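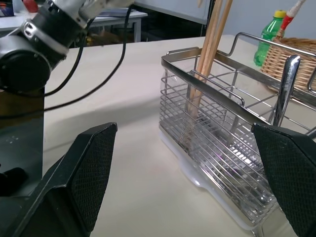 Bent Toft
Workshop columnist

Well, the new carving files from Sturach finally landed in August, and I've had the router going every night since! The pack is called Losisstead, it's a set of border and corner patterns for cabinet doors, and there are 11 of them (I'd have happily paid for double).

My favourite is the rope edge. I ran it in a bit of cherry with a 60 degree V-bit and it came off so clean I barely touched the sandpaper.

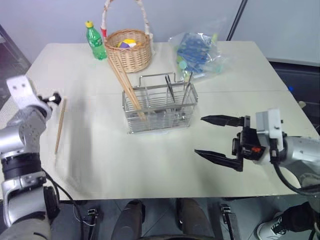
The centre medallion is slower going, mind you, so put the kettle on. Marín from the Bruststead woodworking club is cutting hers in maple, and she's promised to bring 2 finished doors to the next meeting, 7 p.m. at the hall as usual.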